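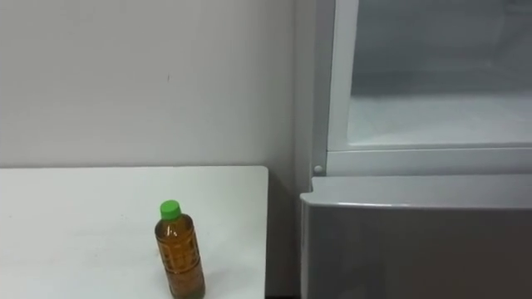 Eduard Bednárik
March

My robot at home has one job: take a bottle of tea from the table and put it in the fridge. I work on it in the evenings. Progress is slow but I enjoy it very much.

The software part I call Avar. It finds the bottle by colour first, then by shape. A green cap is very easy. A white table next to a white wall is not so easy, the edge disappears for it.

Yesterday I made 7 runs. In 2 of them it stopped too early and waited, like a guest who doesn't want to disturb.
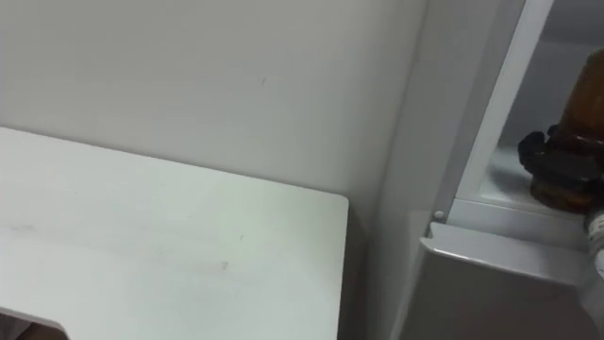
Photo: Eduard Bednárik

Brown bottle, pale shelf, grey casing under it. For Avar this is a good contrast, but the white frame in front confuses the depth reading.

Shiuli Gazi from the Prestlow workshop told me to measure the shelf height by hand and write it in the settings. I was too proud for this – now I did it and the error is 6 mm.

The full log has 848 lines. If somebody wants to read it, write me and I will send it.

Next I want to try it with the lamp off. Does anybody have experience with cheap depth cameras in a dark kitchen? Please tell me the model.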